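Shrinkage on a wooden tray puzzle, how much clearance to leave?

Posted March 17, 2024 in Woodworking > Small projects

Pulum_shop
I want to cut a seven-piece tangram with a square tray for it. Inside of the tray will be 100 mm. My first set, made in December, fit fine then and now binds at the corners. Solid maple, painted, tray bottom glued in. How much gap should I leave, and does paint count?

MacBrayne
Paint counts. Two coats on each edge can add 0.3 mm across the tray. Maple moves mostly across the grain, so a set cut in dry winter air will swell by spring. Leave 1 mm total in each direction and ease the tray corners with a file. Cut one large triangle first and test it after painting. Glue the bottom only if it is plywood. A solid bottom needs to float in a groove.
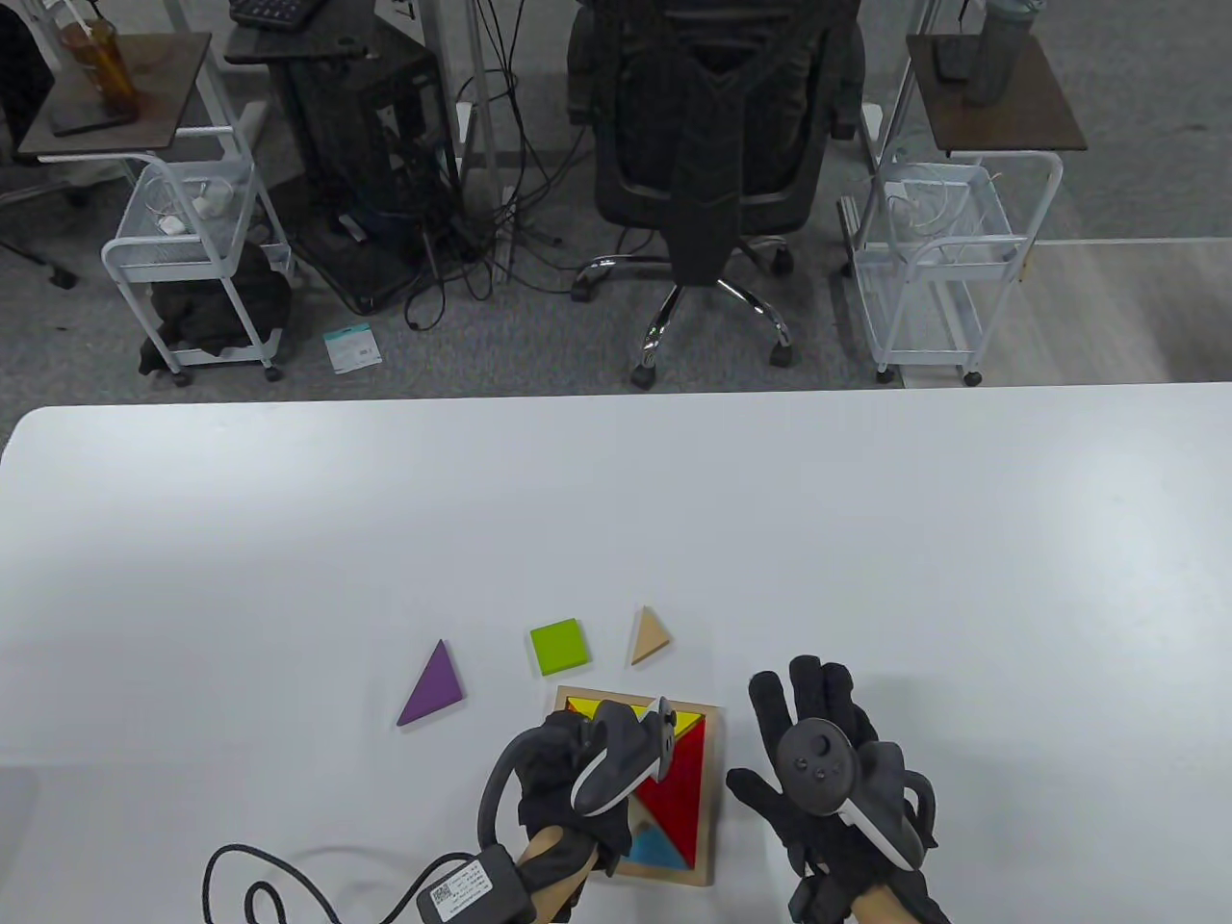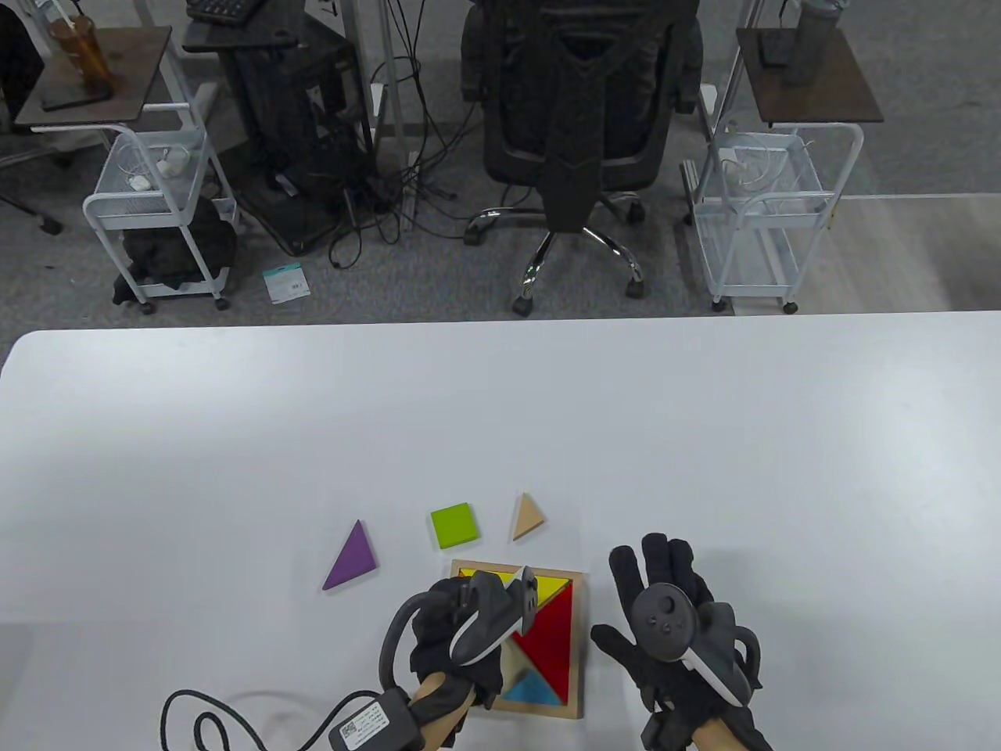
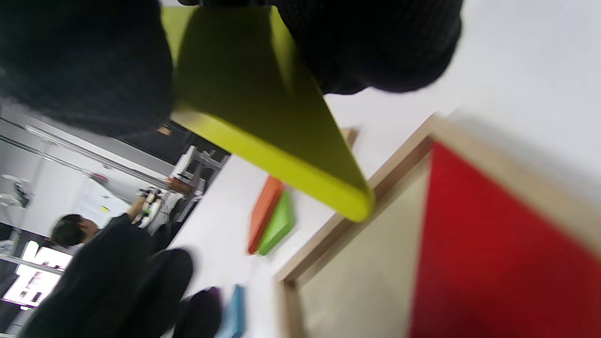

Tangram with wood-bordered tray; the third is a closer view with a lime-green piece.

If you store the pieces out of the tray, stand them on edge so air reaches both faces. Flat on a bench, one face dries faster and the thin ones cup.

Fasport
just sand them. 23 strokes a side on 100 grit did it for mine

Posasex
Sanding painted edges leaves bare wood that takes up moisture faster. Reseal them afterward. MDF avoids most of this but the points chip.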